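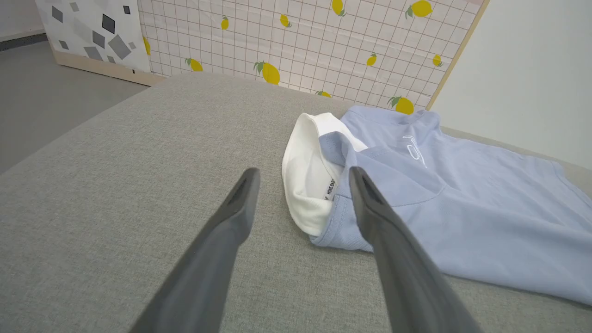
The blue one, halfway to being folded. Lemons supervising from the back.

1/ Right, a thread about T-shirts, because I've spent most of my afternoon with them and I need to tell someone. Get yourself a cup of tea, it may go on a bit.

2/ I've folded shirts on the arm of a chair, on the bed, on top of the washing machine while it was still spinning (don't) and standing up in the hallway with one end under my chin. My favourite place by a mile is a wide, padded seat. It's the right height, you can sit on the floor next to it, and the cloth grips the cotton just enough that nothing slides off while you're busy with a sleeve.

3/ The periwinkle shirt is the one I reach for most at the moment. It has a little white outline logo up by the neck, a sort of loop or swirl, and I've grown very fond of it. I bought it at the Cutness market for next to nothing and I'd happily have paid double, though please don't tell the stallholder.

4/ My gran folded everything in thirds. She was born in 1938 and had one chest of drawers for the whole family, so if your vest was a finger too wide it simply didn't go in, and you heard about it. I used to think she was being fussy. Now I have a chest of drawers from Borkico with very shallow drawers and I think of her every single time.

5/ Her method, as best I remember it, for anyone who'd like it:
Lay the shirt face down and smooth it from the middle outwards with a flat hand.
Bring one side in, sleeve and all, then fold the sleeve back down on itself.
Do the same with the other side.
Hem up to just below the collar, then in half again.
Turn it over and give it a pat. She always gave it a pat.

6/ I do the smoothing properly and then get careless with the sides, which is how you end up with a great diagonal fold wandering across the front. You can press it out with your palm if you catch it early. If you leave it in the drawer for a fortnight you'll be wearing it like a sash.

7/ Someone asked last time about folding with the shirt face up, logo showing. I do that too, mostly when I'm being lazy! It works perfectly well, you just finish with the front tucked inside and then spend the rest of the week opening bundles to see which is which.

8/ White cotton is another matter. I love it and I can't be trusted with it. My rule is that white goes on last and comes off first, and it doesn't sit next to anything new until that thing has been through the wash at least three times. I learnt this from a pair of red socks and a shirt I'd had for years. We don't need to go into it.

9/ A small word about labels, as I know it divides people. I leave them in. Gran cut every one of them out with her sewing scissors and then had to guess the wash from the feel of the cloth, and she was nearly always right, but I haven't got her hands. I need the tiny print. I also need my reading glasses for the tiny print, and those are generally in another room.

10/ How many T-shirts does one household need? I did a proper count in March, everything out of every drawer and off every hook, and we came to 44. Forty-four! There are not that many of us. I put a dozen in a bag for the Tultden charity shop, took three back out again before I reached the door, and felt better all the same.

11/ Then I fell down a bit of a hole reading about cotton weights, so you're getting that as well. The thin summery ones in my pile were sold as 150 or so, and the thick one I got from Hunt, the little workwear place near the station, says 225 on the tag. You can feel it the moment you pick it up. It folds like a tea towel and stays where it's put -- lovely thing, takes two days to dry.

12/ The lemon panel has had more questions than the shirts ever do, so yes, I adore it too. Yellow lemons, green leaves, thin pinky-grey lines making squares on the white. It makes the corner feel like a kitchen in a warmer country, which in the weather we've been having is worth a lot to me.

13/ I keep thinking I ought to find some cushions to go with it and then remembering that cushions on a seat I fold on would have to be moved every time, and I know myself. They'd live on the floor by the second week.

14/ If you've got children's things to do as well, I'd say don't bother with thirds for the very small sizes. Fold them in half, then in half again, and stand them up on end like envelopes. By the time you've made thirds of something that size you've got a sausage.

15/ A few of you wanted to know whether I iron. I do not iron T-shirts. I give them a good hard shake when they come out of the machine, hang them by the hem, and fold them as soon as they're dry. If I've left them in the basket overnight then I look creased and that's my own affair.

16/ Anyway, the kettle's gone again and I still have the pillowcases to sort. Do send me your own way of doing sleeves, I'm always glad to pinch a better one. And if anybody has cracked fitted sheets, please, I've been asking for years.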